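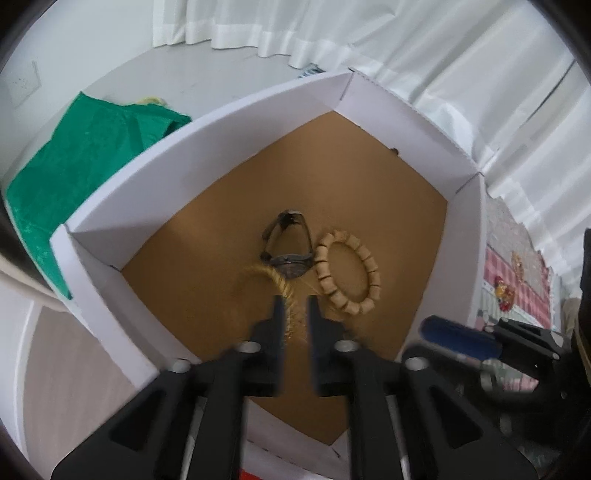

Packing a watch and bracelets in one box – will they scratch?

Moving to Risamport in July and trying to get all the little bits off my dresser and into boxes. Got a watch (dark strap, metal case), a wooden bead bracelet and a gold fluffy braided cord thing I wear at Christmas. All in one white cardboard box at the mo. No lid yet. Do I need to wrap each one or is it fine to just chuck them in? Box will be in the boot with the books. Also the fluffy one sheds everywhere, bits get into the watch strap. Dont want to buy loads of stuff for this.

Judite Louro

Alper Işık
Wrap the watch, leave the rest. Sock does it. I fasten the strap first so it makes a loop, then stuff a rolled up hanky through the middle – keeps the shape and the face isn't rubbing on anything. Beads go in flat, wood won't mark much but they will knock against the glass if you leave them loose next to it. Fluffy one in a sandwich bag, squeeze the air out. Then fill the gaps with tissue so nothing slides when you brake. And not under the books!! I did 3 moves in 2 years and the only thing I broke was a watch glass, at the bottom of a bag of shoes.
If its an expensive watch carry it on you. Wear it, even.

Ersoy
just chuck them in, its a car not a ship

handlow_jen
Second the sandwich bag for anything that sheds. Tried a lint roller on mine and it took half the fluff off so don't do that. For the strap, soft tooothbrush, dry, brush along it not across. Fletow do little drawstring bags but egg box works for rings and earings and costs nothing. Write on the outside of the box whats in it, I lost mine in the loft til the next winter.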